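Elevador de dos columnas Waaka 48

El elevador Waaka 48 está destinado a talleres de mecánica general que atienden turismos y furgonetas ligeras. Drutareck lo suministra completo, con columnas, brazos telescópicos, grupo hidráulico y cuadro de mando, y asume el transporte hasta las instalaciones del cliente.

La estructura se fija al pavimento mediante anclajes químicos incluidos en el suministro. Antes de formalizar el pedido, el taller deberá acreditar que la solera reúne las condiciones indicadas en la hoja de preinstalación. El servicio técnico de Allanex efectúa el montaje, la nivelación y la primera prueba con carga.

Datos principales
Referencia: 805
Anchura libre entre brazos de apoyo: regulable
Peso del conjunto embalado: 800 kg
Revisión completa: cada 1000 ciclos de elevación
Alimentación: trifásica
Color: gris o azul, a elección del comprador

El bloqueo mecánico actúa de forma automática en ambas columnas durante la subida. El descenso exige mantener pulsado el mando en todo momento; al soltarlo, la carga queda detenida. Los tacos de goma de los brazos son piezas de desgaste y no están cubiertos por la garantía.
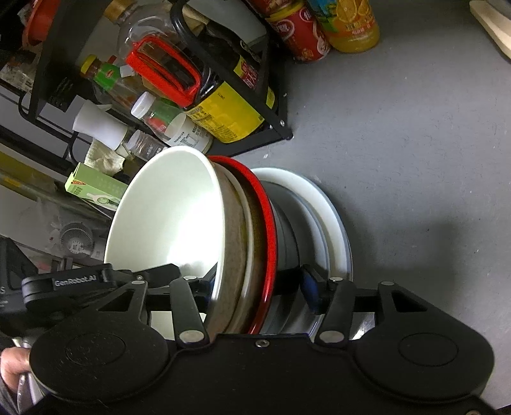
Pila de vajilla colocada de canto, con un cuenco blanco en primer término.

Accesorios y recambios

La gama Brillik comprende adaptadores para chasis de furgoneta, prolongadores de altura y protecciones para puertas. Todos ellos se piden por separado y son compatibles con las versiones anteriores del equipo. Los cables de sincronización y los retenes del cilindro se sirven desde almacén, salvo durante el mes de agosto, en que los plazos se amplían.

Garantía y asistencia

La garantía cubre los defectos de fabricación de la estructura y del grupo hidráulico. Quedan excluidos los daños derivados de sobrecarga, de una instalación ajena a Allanex o del empleo de aceites no autorizados. Las solicitudes de asistencia deberán indicar el número de serie, grabado en la base de la columna principal, y el número de ciclos que figure en el contador.

Precio y plazo de entrega: previa solicitud de presupuesto al departamento comercial de Drutareck.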